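Cloths, chairs and shelves: your questions

I look after the shared office at Kullbridge, and I get asked the same things over and over, so I've put my answers in one place!

Which cloth should I use on the chairs?
A plain soft one, nothing scratchy. I like the pale ones best (you can see straight away how much muck you've picked up) and I shake mine out before I start on the seat. 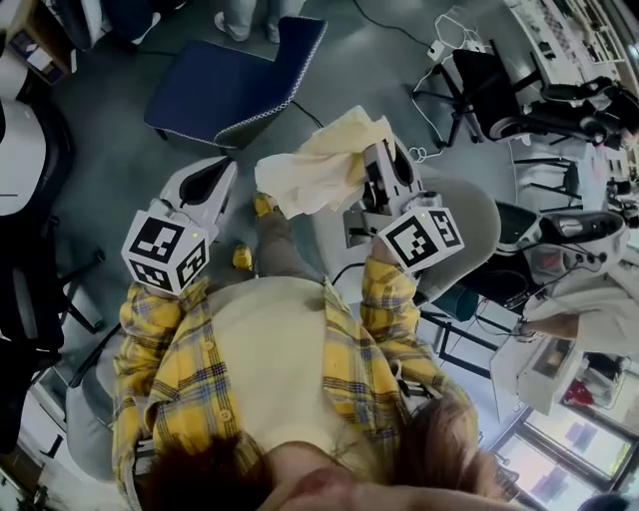

Pale yellow cloth, with the navy-blue seat further back.

Do I have to fold the cloths afterwards?
Please do, even if it's a scruffy fold. We got through 562 of them last year, and I'm sure half were just scrunched up behind something.

The Drivik chairs have gone squeaky. Can I oil them?
Leave them to me. Pop a note on the seat and I'll have a look, usually before ten in the morning.

What about cables on the floor?
Push them back towards the wall before you wheel a chair anywhere. If one won't reach, I've got spare extension leads from Wouters in my cupboard.

Where do things go at the end of the day?
Small bits go in the open compartments of the white shelving unit, next to the little white desk. Boxes can stay on the floor overnight, as long as people can still get past. I do a proper clear-out every June.
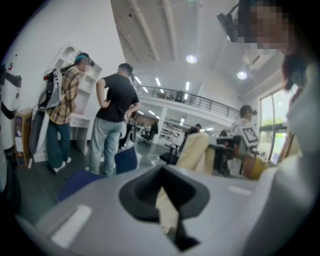 Can I borrow a chair for the Hondholm room?
Yes, any of the office ones, just wheel it back when you've finished!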